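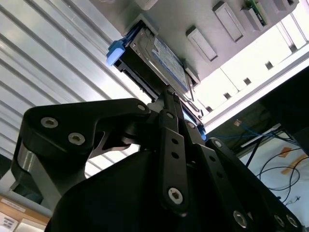
A drive carrier with a blue latch, partly inserted in a server chassis.

Oriana Cisternas does not believe you will ever look at your old photos again. She said so within the first few minutes of our talk, and she said it while helping me find mine.

Cisternas spent 6 years doing data recovery for small businesses in Dramurton before she went out on her own. Now people pay her to sort through the family archive: the dead laptops, the drawer of memory cards, the cloud account that sends a warning each month. Her clients tend to arrive with one question, which is how to save everything. She would like them to ask a different one.

"Save it for who?" she said. "I ask that on the first call. There's usually a long silence. Then they say the kids. So I say, have the kids asked?"

I came to her as a doubter of another sort. I have paid for online storage for years and I have never once trusted the people selling it. The word "forever" shows up a lot in their advertising. I wanted to know if there was anything behind it.

"Forever means until the price changes," Cisternas said. "Or until your card expires and the notice goes to an email address you stopped checking. I've seen that one more than I've seen a fire or a flood."

She told me about a client, Haziq Ngui, who agreed to let me call him. Ngui had kept his late father's pictures with a service called Watovance, which was bought by another company and then folded. Customers had a window of some weeks to download their files. He missed it.

"They say they wrote to me three times," Ngui told me. "Maybe they did. I get forty emails a day telling me something is urgent."

What he got back came from an old desktop computer in his sister's garage: 311 pictures, many of them smaller copies that had been made for email. He had thought of that computer as junk. He had meant to take it to the dump that February.

I asked if he now pays for something better. He laughed. "I bought two drives. One's at my sister's. I don't know if that's better, but I know where they are."

Cisternas likes that answer, up to a point. She has no great love for drives either. They fail, and people who own two of them tend to plug in one and forget the other until it is years out of date. When I asked how long a drive should last in a closet, she wouldn't give me a number.

"Anyone who gives you a number is selling drives," she said. 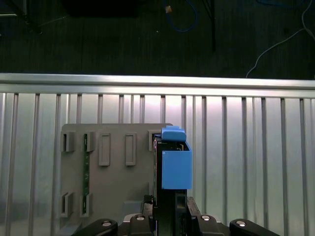

The trouble with scanning services

We moved on to the shoeboxes. There is a good business now in turning prints and slides into files, and I had brought along a price sheet from one outfit, Sitompul, that would take my mother's albums for 600 dollars and send back "museum quality" scans. Cisternas read it through twice.

"What museum?" she said.

Her complaint is less about the scans than about what comes after. A client mails off a box and gets back a folder of files with numbers for names. The writing on the back of the prints has not been scanned, because that costs extra. The album pages, with the captions somebody's aunt wrote in pencil, are gone from the record, and now and then the albums have been taken apart to feed the machine.

"So you had a picture of a woman on a beach, and it said on the back who she was," Cisternas said. "And you paid to have a picture of a woman on a beach."

She would have people do a small batch themselves, with a phone, near a window, front and back. It looks worse. She doesn't care that it looks worse.

I put this to Prasetyo Santoso, who ran a scanning counter for a long time and has since retired. I expected an argument and got half of one. He said that most customers who paid for the backs never opened those files, and that a phone picture of a slide is useless, whatever Cisternas thinks of it. On slides she gives way. "He's right about slides," she told me later. "I still want to know who's in them."

Throwing things out

The part of her work that upsets people is the deleting. A typical phone, she says, holds a great deal that no family will want: parking spots, receipts, nine tries at the same birthday cake. One client, Fitriani Chong, came in with a wedding that ran to 924 files from the guests alone, on top of what the photographer delivered. They cut it to a single printed album and kept the rest on a drive, as a truce.

Chong wasn't sure about it then and she isn't sure now. "I look at the album all the time," she said. "I haven't opened the drive. But if you told me it was gone I'd be sick."

I found that more convincing than anything else I heard, and I said so to Cisternas. If people feel better keeping it all, and it costs a few dollars a month, what is the harm?

She thought about it. "The harm is that somebody inherits it. I've sat with them. They've got a password that doesn't work and a hundred thousand pictures and a job. They don't go through it. They can't. It all goes, the good with the bad -- and the good was maybe one shelf."

There is a piece of software that claims to fix this. It is called Mosen, and it picks your "best moments" for you. Cisternas tried it on her own pictures. It liked sunsets. It liked a dog that belonged to a neighbor. It passed over the only picture she has of her grandmother's kitchen, which is blurred and has a thumb in it.

I remain unconvinced that most of us will do any of what she suggests. I have owned a label maker since before my daughter was born and have labeled one thing with it. Cisternas didn't argue. She wrote a short list on the back of the Sitompul price sheet -- print twenty, write the names, tell one other person where the drive is -- and handed it to me.

I have printed four so far. My mother can name everyone in three of them.
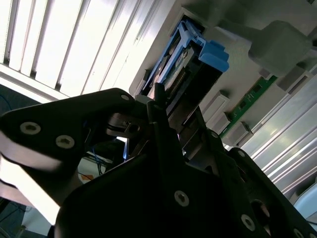 A blue drive carrier in one bay of a light gray server chassis.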